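Sullgate Oil Finish for Wood Tabletops and Floors

Home > Wood Care > Oils and Waxes > Sullgate Oil Finish

Clear, satin. Sold by the can. Item 200-12.

Sullgate is a clear penetrating oil for indoor wood. It soaks into the surface and hardens there, so there is no film to chip or peel. It can be used on tabletops, desks, shelves, stair treads and floors that get ordinary household traffic. It deepens the color of the wood a little and brings out the grain. Pale woods turn slightly warmer. Test on a hidden spot if the color matters.

Preparing the surface

Remove old varnish or paint completely. Oil will not go through it. Sand with the grain, finishing with 120 grit for floors or 180 grit for furniture. Vacuum well and wipe with a dry cloth. The wood must be dry before you start. Wood that has been washed should be left overnight.

Applying

Stir the can, do not shake it. Spread a thin coat with a lint-free cloth or a short-nap roller. Wait 19 minutes, then wipe off everything that has not soaked in. Oil left standing on the surface will stay sticky. Let the first coat dry for 12 hours and put on a second the same way. Most tabletops need two coats. End grain often takes a third.

Keep the room aired. Light use is fine after a day. Wait 5 days before putting down rugs, rubber feet or anything wet.

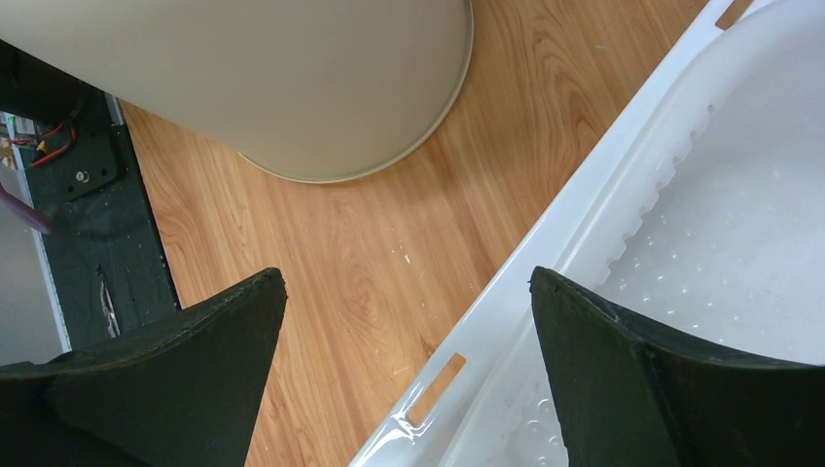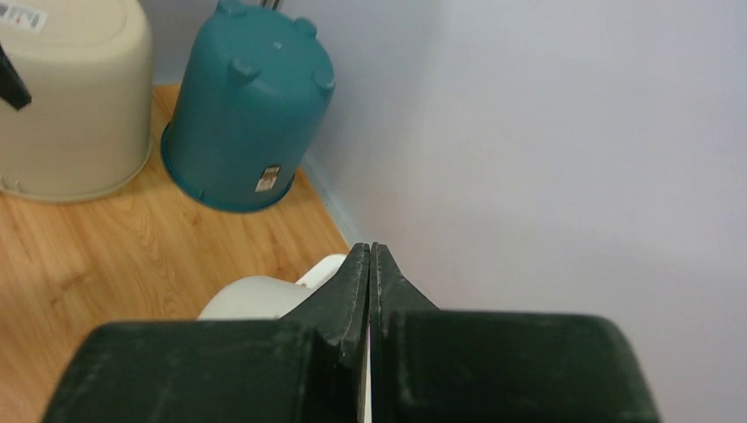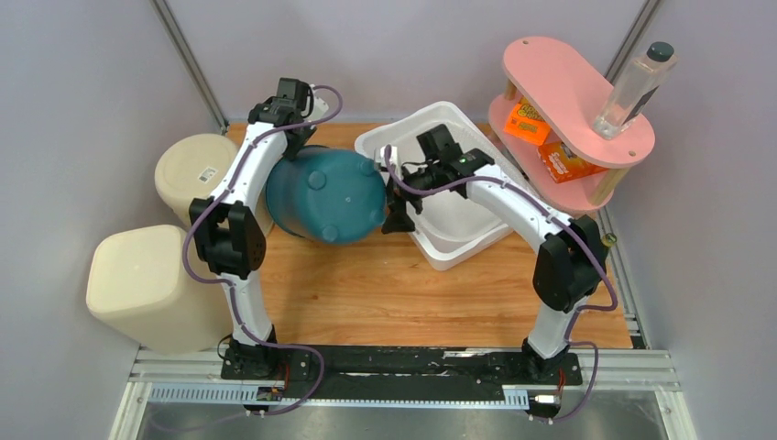 Light orange-brown wood grain, first and last pictures.

Care

Dust with a dry cloth. For spills, use a damp cloth and dry the spot right away. Do not use ammonia, bleach or scouring powder. Small scratches can be rubbed out with a fine pad and a few drops of oil, with no need to redo the whole surface. A desk in daily use will want a fresh coat every year or two. Pîrvu soap flakes are suitable for regular washing, mixed weak.

Can sizes and coverage

The small can covers one average dining table, two coats. The large can covers 200 square feet, one coat, on smooth sanded hardwood. Softwood and older boards take more.

Safety

Rags soaked in oil can heat up and catch fire by themselves. Lay them flat outdoors to dry or put them in a metal can filled with water and close the lid. Keep the product away from children. Do not pour leftovers down the drain.

Shipping and returns

Ships by ground only, from our Cundach warehouse. Unopened cans may be returned within 12 weeks. Opened cans cannot be taken back. The tinted version was discontinued in December and will not be restocked.

Related items: Cundach applicator pads, Pîrvu soap flakes, Sullgate hard wax paste

Page updated February 24, 2025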